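Learning to let go

A robotics group in Platbridge has spent two years on the small decisions a hand makes before it closes

Ask a robot to pick up a bottle in an ordinary home and it will usually do one of two things. It will pick the bottle up, or it will knock the bottle over and then close its fingers on the place where the bottle used to be. The second outcome is more common than most demonstration videos suggest, and it is the one that the manipulation group at the Espinoza laboratory in Platbridge decided to work on.

The group's method is called Curnonora. It does not make the hand stronger or the cameras sharper. What it changes is the moment just before contact, when the fingers are already round the object but have not yet touched it. Most systems treat that moment as the end of planning. The arm arrives, the hand shuts, and whatever happens next is left to the motors. Curnonora treats it as a separate step, with its own chance to say no.

In practice the robot makes a guess about where each finger will land, compares that with what it has felt in earlier attempts on things of a similar shape, and scores the result. If the score is high, it closes the hand. If it is low, it backs off by a few millimetres, turns the wrist a little and scores again. If it has not found a good position after several tries, it withdraws completely and starts from a different side.

The backing off was the hard part. Robots trained by copying people tend to learn only what people do when things go well. A person showing a robot how to lift a cup reaches out and lifts it, and there is very little in that recording about hesitating or giving up. A robot that learns from it has no idea what a poor approach looks like, and will press on with one as confidently as with a good one.

So the group recorded poor approaches on purpose. Operators steered the arm into awkward positions, too high on a lid or too close to a neighbouring object, and then recovered from them. By the end of the first stage they had 4,000 recordings, a little over half of which included a deliberate mistake and a correction. The work was slow and by all accounts dull. An operator could manage an hour before the quality of the corrections began to slip, and sessions were cut to forty minutes after that was noticed.

The choice of objects also took some arguing over. Early tests used wooden blocks and plain cylinders, which gave clean numbers and told the group very little. Household goods are worse behaved. A full detergent bottle can be lifted by its handle, while a nearly empty drinks bottle tips if a fingertip brushes it. Soft pouches change shape as soon as they are held. A paper clip lying flat on cloth has almost nothing to get hold of, and a thumb that comes down a touch too far will push into the fabric instead of sliding under the wire.

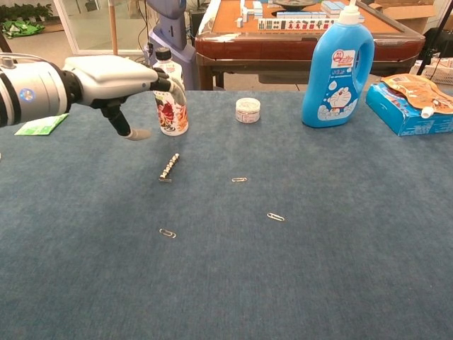

Cloth was chosen over a bare tabletop for a similar reason. It gives slightly under pressure, so the hand can touch down without a hard knock, but it also drags at small items and makes them turn in ways that are difficult to predict. The group found that scores learned on a hard surface did not carry over well, and had to be learned again.

The main test covered 235 grasps, none of them on layouts the robot had met before. With the checking step switched off, it succeeded on 107. With it switched on, the figure rose to 171. Most of the gain came from light, upright objects, where a failed attempt used to mean a fallen bottle and a second failure straight afterwards. Flat metal items improved least. On those the robot often did the sensible thing and backed away, then ran out of tries.

There is a price in time. A grasp with checking takes nearly twice as long as one without, and anyone watching will see the hand hover, shift and hover again. A separate trial at a sorting depot in Plarkberg was stopped early because the delay held up the line. The group accepts that the method does not suit work of that kind as it stands, and thinks it belongs in places where dropping something matters more than losing a few seconds.

The next round of recordings begins in March. It will concentrate on thin and flat objects, and operators will be allowed to drag an item to the edge of the table before lifting it, as most people do with a coin.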